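How to set the rules for an outdoor robot run on a shared plaza

Writing this up quick before the May session, people keep asking and I keep answering the same mail. It's what we do at Titby when the robot goes outside on open paving. Not a legal document. If your site has its own rules, theirs win.

You need: one operator, one spotter, the stop remote, a printed run sheet, chalk, a tape measure, spare batteries for the remote. Two people minimum, always. Three if you have them.

Step 1. Permission first

Get it in writing from whoever runs the ground. Email is fine. Say what the robot weighs, how fast you'll drive it, what hours. Ours is 40 kg with the payload on and that number goes in the first line, becuase it's the first thing they ask. Put a phone number on it that somebody will pick up.

Ask where their property ends too. Plazas run into other people's land with no fence and no sign. Aldana Riquelme got us a marked-up plan for the Admont site and it saved us a second round of letters.

Step 2. Walk it before you unpack

Both of you, whole area, on foot. No robot yet. Write down:

- every grate, cover and slot, and which way the slots run
- raised curbs and planter edges
- anywhere the paving changes to soil or grass
- poles and posts, incl. the short ones (shin height ones are the worst)
- doors that open onto the space
- where people come in from

Same-looking slabs can sit at different heights. Drag your boot over the joints. Anything over 13 mm gets chalked and goes on the sheet as a no-cross line. That's our own limit for our own wheels, work out yours.

Dark patches: touch them. Could be water, could be oil, could be nothing.

Step 3. Draw the run area

Smaller than you think. Big open plaza makes people greedy. Pick a box in the middle, chalk the corners, keep the edges of the box well clear of any drop or curb. We leave nine meters on every side that has a roadway or a path, less on a side that's just planting. Fadi Nassar wants it the same all round, and if you've got the room, fine, do it his way.

Use the joint lines for the box if they run the right direction. Free straight edges.

Plaza at Admont, nobody out on it, grey sky:

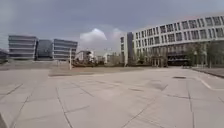
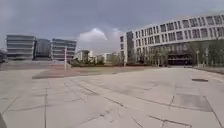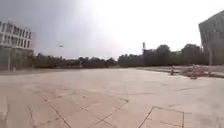 Step 4. Stop test

Before every session. Also after every battery swap, and after anyone has had the covers off.

1. Operator drives straight at walking pace.
2. Spotter hits the remote without warning.
3. Measure from where the front wheels were to where they end up.
4. Write it on the sheet.
5. Repeat with the operator's own stop.
6. Repeat with the link cut. Switch the base radio off, don't just walk away with it.

If the third one doesn't stop the robot you're done for the day. No "just one lap". Pack up, call Selim.

Max stopping distance on our sheet is 91 cm. Over that, drop the speed cap and do the whole test again from the top. Do it on the surface you'll be driving on. Lab floor numbers don't count outside, we've had that argument already.

Step 5. Who does what

Operator looks at the robot and the screen. Spotter looks at everything else. Spotter does not film, carry the laptop or answer questions from passers-by while the wheels are turning. If someone wants a chat, spotter calls stop, then chats.

Either person can call stop. No reason needed, no discussion till it's stopped. Restart only when both have said "clear" out loud. Nodding isn't clear.

Swap roles every 40 minutes. Spotting is boring and people drift.

Step 6. People in the box

One person steps over the chalk: stop. Kid or a dog anywhere near it: stop earlier. Don't try to steer round them, don't trust the obstacle detection to do it for you, it's a backup. The speed cap stays at walking pace even when you can't see a soul. Empty places fill up fast at lunch.

Blažena Sokol puts a folding sign at each side people come in from. Short text, large letters: ROBOT TEST, PLEASE WALK AROUND. Works better than tape. Tape makes them come over to look.

Step 7. Weather

Rain: no. Drizzle: depends on your housing, ours is a no. Flat grey sky is OK and in fact easier on the cameras than low sun, but check the exposure before you start and again if it brightens up. Wind matters if you've a mast on. Write the weather on the sheet in plain words, "overcast, light wind" is enough.

Step 8. Recording and privacy

If the robot records, the sign says so and has a contact on it. Point the cameras away from ground floor windows where you can. Faces get blurred before files leave the team laptop. Wilma Imrie keeps the log of what was deleted and when, send her the sheet the same day. Not Friday. Same day.

We store under Preroser, one folder per session, run sheet scanned in with it. A session with no sheet gets thrown out, however good the data is. Has happend twice.

Step 9. After

Robot off, battery out, remote off, in that order. Walk the box again. Pick up cable ties. Chalk comes off with a bucket and a stiff brush, take both, don't leave it for rain to do. Tell the site contact you've left.

Near misses go on the back of the sheet even if nothing was touched. Time, where in the box, who called it. A line or two.

Things people mail me about

Can one person do it if the robot's tethered? No.

Do we need hi-vis? Spotter yes. Operator if there's a roadway next to the site.

Same sheet for the Munro robot? Same sheet, but its stop remote has a different range, so do the link test at the far corner of the box and not next to the van.

Can we re-use last week's walk? No, walk it again. Covers get lifted, things get dumped on the grass.

Blank run sheet is on the shared drive under Templates. Print it, phones die.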